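FOR IMMEDIATE RELEASE

Justulitz opens its Susby wallet to everyone

JIKOTSTEAD, February 17, 2021. Justulitz, the small team behind the Susby wallet, is opening the app to the public today after a long closed test. Anyone with a phone can now download Susby, set up a wallet and start holding their own coins, and we could not be happier to say so!

Susby is a self-custody wallet. The keys are made on your phone and stay on your phone. Justulitz never sees them, doesn't keep a copy and can't move your coins. The wallet supports 12 coins and tokens at launch, with Bitcoin and Ether at the top of the list because those are the two our testers asked for first (and second, and third).

The closed test began in December with over 60 people, most of them new to crypto. They sent us screenshots, complaints and some very good ideas. The old backup screen showed the whole recovery phrase at once in tiny gray type. Testers hated it, so we threw it out and built a new one that shows a few words at a time, in large print, and lets you go back as often as you like.

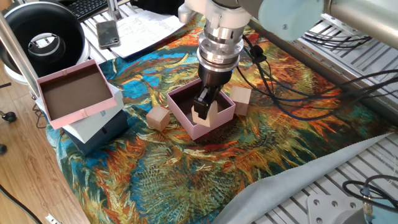
What's new since the test

Fees are now shown before you send, in the coin and in your own currency, on the same line. The address book accepts nicknames. You can label any payment, and the labels travel with your encrypted backup, so switching phones no longer wipes out your notes. We also rewrote every warning message in the app. If a sentence needed a glossary, it went back to the writers.

Price alerts are off when you install Susby. The market has been moving quickly this winter, and plenty of testers told us they would like a wallet that leaves them alone during dinner. Those who do want alerts can turn them on coin by coin.
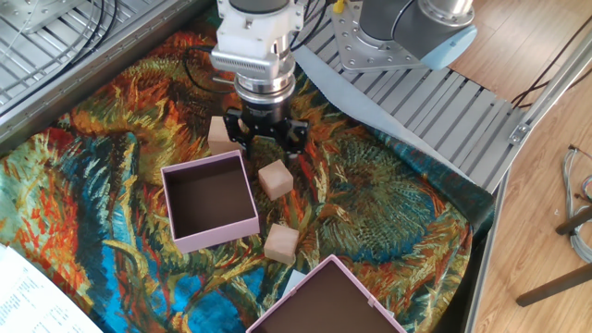
What happens if I lose my phone?
Install Susby on another phone and enter your recovery phrase. Your coins will show up again once the wallet has caught up with the network. Without the phrase, Justulitz has no way to get them back for you, so please write it down on paper before you add any money.

Languages and support

Susby is available in 2 languages at launch, English and Portuguese. The Portuguese version was written from scratch at our second office, in Guimarães, and it reads beautifully. Support is handled from both offices by the same people who answered the testers' emails. 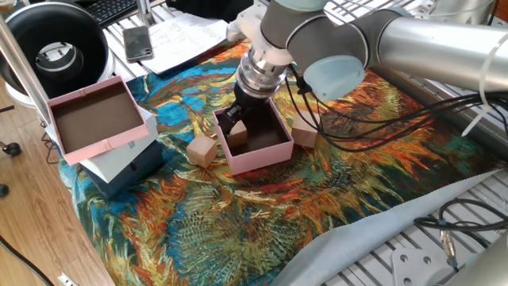 Justulitz, Jikotstead.

The app is free to download and there is no account to open. Network fees go to the network as usual. Justulitz adds a small charge only when you swap one coin for another inside the wallet, and the charge is printed above the confirm button every time.

Next on our list is support for hardware devices, which has been the top request on the feedback board for weeks. The first pieces are already running in our own test builds, and we're having a great time with them.
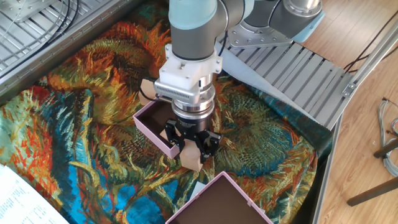

After that comes a shared wallet for families and small clubs, where two people have to approve a payment before it goes out. We don't have a date for either feature yet, and we'd like to get them right before we name one. Current users will be able to try both early by ticking the preview box in Settings.

To everyone who took part in the closed test: thank you! Your wallets carry over to the public version as they are, and all you need to do is update the app.

About Justulitz

Justulitz makes Susby, a self-custody wallet for everyday users. The company is based in Jikotstead and has a second office in Guimarães.

Press contact: Justulitz press desk, Jikotstead

Nothing in this release is investment advice. Coin prices can fall as well as rise.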